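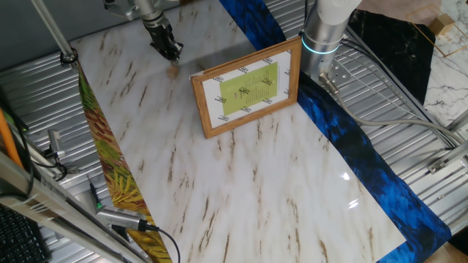
Reading the Psalms aloud in Clurkutcombe

Posted 2026-08-19 in Church life, Prayer

When I arrive at the parish hall in Clurkutcombe, Kiri Ngata is already making tea. She asks me if I take milk, and then she asks me which psalm I know by heart. I must admit that I know only one, and not until the end. "Good," she says. "Then you have something to look forward to."

For two years she has led a reading circle which meets every week in the evening and does one thing only. The people read psalms aloud, one after another, in the order of the book. There is no lecture and no study guide. After the last psalm of the evening they keep silence for seven minutes, and then somebody prays in their own words, or nobody does, and they go home.

I wanted to know where the idea came from.

"From my grandmother's kitchen," she says. "She read a psalm before breakfast, with her voice, also when she was alone in the house. As a child I found it embarrassing. When she died I noticed that I could remember how she breathed in Psalm 103, where she stopped for air. I could not remember any sermon of my whole childhood, but I could remember this."

She first tried to continue the habit by herself, in her apartment in Grolton, and she stopped after three weeks. The walls are thin there and she was worried about the neighbors. Then she asked the pastor, Lorne Zacharias, if she could use the hall.

Pastor Zacharias joins us at the table for a part of the conversation. He has served the congregation for 17 years, and he tells me that he gave the key without great expectations.

"I thought it would be Kiri and perhaps her sister," he says. "On the first evening there were four people, and one of them had come for the choir practice and did not want to be impolite and leave. She still comes."

Now the circle has 22 regular readers. Some of them belong to other churches, and two of them, Ms. Ngata tells me, do not belong to any. I ask if this makes a difference in the room.

"In the first weeks, a little," she says. "People were careful with each other. But a psalm is not careful. You get the verse which falls to you. One man who told me he did not believe anything got the verse 'How long, O Lord? Will you forget me forever?' and he read it better than all of us. I did not say this to him. I only gave him the next one."

We speak for a while about the hard psalms, the ones with curses and enemies. Many prayer books leave out these verses, and I ask if the circle does the same.

"We read everything," she says. "We had a long talk about 137, about the ending. One reader said she could not put these words in her mouth, and so she passed, and the person next to her read it very quietly. Afterward we had our silence and it was a heavy one. I would not want to take it away from people."

Pastor Zacharias sees it in a similar way, but he adds something. "I was against it, I will say it openly. I was afraid for the new people. Kiri asked me to come and listen before I decided, and I came. I still think that one should explain these verses sometime. I did it later, in church, in two sermons in July. But in the circle I do not explain."

And the translation? At this question they both laugh, and I understand that I have touched an old subject. Everybody brings the Bible which they have at home. So it happens that Psalm 23 is begun in one English and finished in another, and one evening a reader from Povach read her verses in the language of her mother. Pastor Zacharias would prefer one edition for all. Ms. Ngata would not.

"When the words change you wake up," she says. "You think you know what comes, and it comes different."

The circle needs almost nothing. There are chairs, there is tea, and there is a good lamp for the older readers. Mrs. McIntyre, who is the oldest of them, brings a magnifying glass and lends it to whoever asks. Those who cannot see the page any more may speak from memory, or repeat after a neighbor.

Before I go I ask Ms. Ngata what she prays for at present. She thinks about it for some time and turns the cup in her hands.

"That I listen when the others read," she says. "When my verse is coming I count ahead to see which one it will be, and then I do not hear the person before me. Two years, and I still do it."

They are at Psalm 88 this week. She invites me to stay for it, and I take the chair beside the door. My verse is the thirteenth, "But I cry to you for help, Lord; in the morning my prayer comes before you." I read it too fast. The woman beside me waits a moment before she goes on with the next.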